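Planning the Equipment Budget for a Second Packing Cell

The budget request for the second packing cell at Emanora is due in January, and several readers have asked how the figures are being assembled. The purpose of this post is to set out the method, the items that are easily omitted, and the questions that remain open. The views expressed are my own and do not represent a decision of the company.

The task under review is a modest one. Bottles are to be picked up from a flat table and placed in bags. It is performed by hand at present, and the proposal is to have a two-armed robot take over part of the work. The request covers 2 workstations, of which one would be purchased outright and the other leased through Briem for the first term.

Purchase price and the remainder

The quoted price of a robot is the figure to which most attention is given. It is also the figure that changes least between the first quotation and the final invoice. The remainder of the budget is less settled. Tables, shelving, cabling, power outlets, spare fingers, carriage and insurance are frequently entered as a single line, and that line is then reduced when savings are sought. I would recommend that each be entered separately, with the name of the person who obtained the price.

End-of-arm equipment deserves a section of its own. A bottle lying on its side among others leaves little room for a finger to enter, and the choice between a simple gripper and a jointed hand affects the price of everything attached to it - the mounting parts, the spares, the service agreement and the time required for setup. 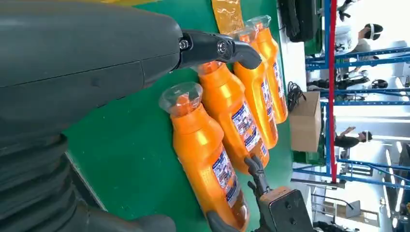
Natália Zelenák wrote in reply to an earlier draft that the spares line was still too low, and that in her experience fingers should be ordered in pairs together with the robot, as a later order is charged separate carriage and may wait behind larger customers. She also asked that the lease from Briem state in writing who pays for a replacement when the part has worn in normal use. Both points have been accepted, and the wording of the second has been sent to Briem for confirmation.

Trial quantities

A budget should be supported by a trial, and a trial requires stock. The draft allows for 1000 bags and a smaller quantity of bottles, all of the type in current use. Substitutes were considered and rejected. An item of a different shape or surface may be handled quite differently, and a result obtained with it would be of limited value to those approving the expense.

The cost of the bags is minor. The cost of staff time is considerable, and it was absent from the first version of the request altogether. A person must set out the items, attend to the equipment, keep the record and return the table to its starting condition. The current draft provides 27 working days for this purpose, charged to the project and not to the packing department.

Comparison of suppliers

Quotations were received from Briem and from Tredmont. They are not directly comparable. Tredmont includes installation and one training visit, while Briem lists both as options. The difference after adjustment is 1826 dollars in favor of Tredmont, before the cost of the service agreement is taken into account. Tredmont has yet to provide a price for the second year of service, and I have requested it for Tuesday.

A further matter is the hand itself. A jointed hand costs more than a two-finger gripper, and the additional expense must be justified by the range of products it is expected to handle. Should the cell remain devoted to one bottle, the case is weak. Should it later receive the products now packed at Grekatby, the case is considerably stronger, and the higher figure has been retained in the draft for that reason. 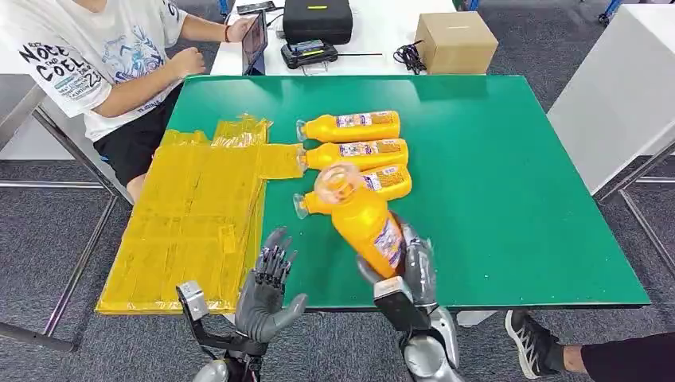 Items still to be settled

The floor plan for the second workstation has not been approved, and the position of the power outlets depends upon it. The electrical estimate therefore remains provisional.

Storage for bags and bottles has been priced for one workstation only. A revised figure has been requested.

The training allowance covers the day shift. Whether the evening shift is to be included will be decided by the operations office at Grekatby, and the request will be amended once their answer is received.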